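Catska Rebuild Shop – Floor Meeting Minutes, November

I'm on notes again, so these come out in my usual style. Corrections to me by 4 p.m. tomorrow please!

Last month's minutes: approved, apart from the spelling of Geltano (fixed, sorry).

Robot cell. The arm stays on card and memory work through the winter. We went back and forth on who calls a stop when a card goes in crooked, and agreed it's whoever is at the cell, no need to ask the lead first. Several of us said watching it all shift is more tiring than doing the builds by hand – I'm one of them – so we'll swap every two hours starting next week.

Jobs. Somebody asked straight out if the Lodhi order (2000 towers, roughly) means fewer hands on the benches. Management's answer was no cuts, but two bench spots become cell spots, with 38 hours of paid training each. I asked for that in writing and it's coming. Pay grade for the cell spots is still open, and people weren't thrilled about that.

Parts trays. Loading the fixture is still our job and it's still slow. Forkier is quoting on 200 more trays. We want to try one on the bench before anyone signs!

Bench lamps: two more ordered.

Sign-up sheet for training is by the time clock.

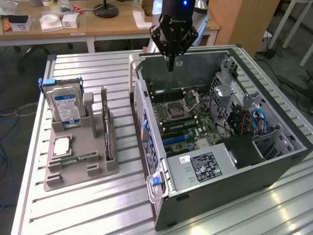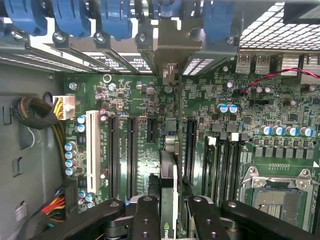
Robot cell, gripper at an open tower (both photos)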